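Keeping the Counter Clear Enough to Cook On

Interview by Vaughn Strickland
2024-09-20

Ivone Quintana has been setting up other people's kitchens since she left restaurant work. Her clients are mostly households that have just moved, along with a few offices and shared kitchens. She works out of a small unit on Trorkside, where the front room is a kitchen she uses for classes and for trying out layouts before she charges anyone for them.

We talked for most of a morning. She made coffee and moved things while she spoke.

Quintana grew up in a house where the counters were always full. Her grandmother kept flour, sugar, rice and salt out in jars, and next to them whatever was ripening. "You had a space as big as a cutting board," she said. "She made every meal on that. I don't tell people their counters have to be bare. I ask them how big their cutting board is."

She spent her twenties as a prep cook and later ran the stores for a hotel kitchen. The stores job taught her most of what she uses now. Everything that came in was decanted, dated and put in the same place each time. When something was moved, the whole line slowed down. "In a hotel you find out by lunch if you put the oats in the wrong place," she said. "At home it can take a year. You just get a little annoyed every morning and you don't know why."

Her first paying client was Genivaldo Rezende, a bus mechanic who had a long galley kitchen and three children. He wanted new cabinets. She asked him to wait a month and let her rearrange what he had. She moved the breakfast things to one end and the cooking things to the other, and he kept the old cabinets. He still sends her people.

The breakfast end is still the first thing she sets up in any house. She starts there for a practical reason: it is the one meal that several people make for themselves at the same time, half awake. Cereal, a pitcher, glasses, cups and whatever powder or spread the household goes through should all be within one step of each other. She prefers them on the counter against the wall, if the counter is deep enough, with the tall things at the back.

"People put the cereal in a cupboard over here and the glasses over there, and then they have four people crossing," she said. "I bring it all to one stretch of counter. Then I make them live with it for two weeks before I touch another shelf."

Her own front room is laid out that way, on a long plank counter in an oak color. She picked it for the light color, which shows crumbs, and she considers that a good thing in a work surface.

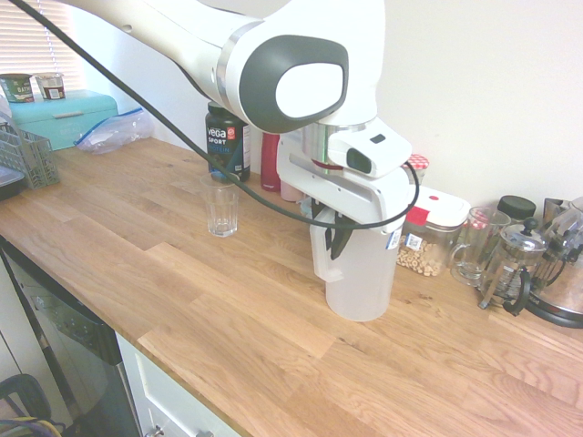
The breakfast end of the counter at Trorkside, with the pitcher, a glass tumbler and cereal in a snap-lid container.

On containers she has firm opinions. She likes them clear, and she likes a lid that can be worked with one hand. Ring-shaped oat cereal is what she uses in classes, as it goes stale fast and anyone can taste the difference between a good seal and a bad one. She has people close the lid, turn the container on its side and shake it over the sink.

She does not decant everything. Protein powder stays in its own tub, and so does anything with a scoop in it or with directions that someone in the house still reads. "A tub that closes is already a container," she said. "Why would I pay for another one and then have to write on it?"

She has no patience for matching sets. A client once showed her a shopping list with 82 jars on it, all the same shape. Quintana talked her down to a handful and told her to wash out the jam jars she had. "When every jar looks the same, you read labels all day," she said. "If one has a checked lid and one doesn't, your hand knows which is which."

Stickers come off before anything goes into use, or that is the rule she gives her students. She admitted that she does not always keep it herself. Barcodes on the side of a new container can stay for weeks in her kitchen. For glue that will not come away she uses cooking oil and a paper towel, leaves it for an hour and then washes with dish soap.

I asked about pitchers, which she had brought up twice already. She thinks most households own the wrong one. It is too wide for the refrigerator door, or so heavy when full that the children cannot pour from it. She wants a tall, straight body, plastic, with a handle big enough for an adult's whole hand. She asks clients to fill the one they have, carry it from the sink to the table and pour four glasses. If they have to put it down to change their grip, she suggests another.

"It's a small thing to be strict about," she said. "But it gets picked up more than any pot in the house."

She stores a pitcher upright and without its lid. Glasses she keeps the right way up if they are used daily and upside down if they are for guests. Her former business partner, Zainab Danladi, keeps every glass upside down, and the two never settled it. Danladi now runs a catering supply room called Vieira across town and sends over odd lots of tumblers when a set is broken up. Quintana likes the ones with facets at the bottom, which are easier to hold with wet hands.

The classes are small. She started them in April with four students and has kept them near that size, as the room has one sink. A class takes a morning. Students empty one section of counter onto a table, wipe it down, and put back only what they used in the last week. What is left on the table gets talked over. Usually a third of it goes into a cupboard and the rest goes back out, which she says surprises people who came expecting to be told to throw things away.

She charges $303 for a home visit with a follow-up. For that she spends one long day in the kitchen and comes back two weeks later for an hour. She said the hour matters more than the day. By then the household has moved some things back to where they were, and she mostly leaves those alone.

"If the red bottle went back next to the stove, it wants to be next to the stove," she said. "I can draw a nice plan, but I don't cook there."

Her largest job so far was a shared kitchen for Zollness, a housing cooperative where residents had been labeling their food and arguing over the shelves. She spent $700 of their budget, nearly all of it on clear containers and a second dish rack. She gave each household its own stretch of wall and put the things everybody used, such as oil, salt and cereal, in the middle. Luuk De Bruijn, who lives there and did the ordering, told me that the arguments moved on to the dishwasher. He would still do it again, he said, and he has learned to like seeing how much cereal is left before he goes to the store.

Quintana does not post pictures of finished kitchens. She used to, and found that people then asked for the picture. One couple wanted a pale pink cup like the one they had seen on her counter and were disappointed when she could not say where it had come from. Now she asks new clients to send a photo of their counter at eight in the morning, before anyone has cleaned up. She can tell from that where the cereal gets poured and where the cups pile up.

She is working on a short handbook with the working title Grurorier, a word her son made up for the drawer where everything ends up. It covers breakfast, lunches, baking and the drawer, in that order. The baking chapter is giving her trouble. She bakes very little and has been visiting clients who do, with a notebook, to watch where they reach.

Before I left I asked what she would change in my kitchen, which I had described to her as well as I could. She asked where I kept my glasses. I said to the left of the sink, in the upper cabinet. She asked where I stood when I poured. I said on the other side of the room, by the refrigerator.

"Start with that," she said, and went to rinse the coffee pot.

The next counter class at Trorkside has two places open. Students should bring one container from home that they do not like using.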